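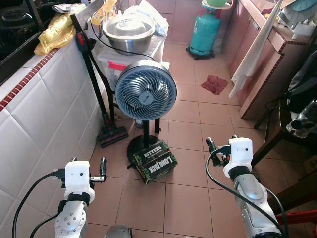
Clorkport's Kitchen Swap is back this March, and I spent Friday night dragging stuff out of my own kitchen to get ready. It's a narrow little room, so once the pedestal fan and the stick vacuum were both in there I had to go sideways (bruised hip, thanks for asking).

Vilja Lappalainen, who started the swap, tells me more than 468 things found new homes last year, and 97 households have signed up already. She'll take fans, vacuums, mixing bowls, storage containers -- pretty much anything that works and is clean. No gas cylinders, please, full or empty!

Drop-off is at the Suominen hall from 9 a.m., and tables cost nothing, but there are only 21 of them. I'm keeping my big steel bowl. The fan I'm still thinking about.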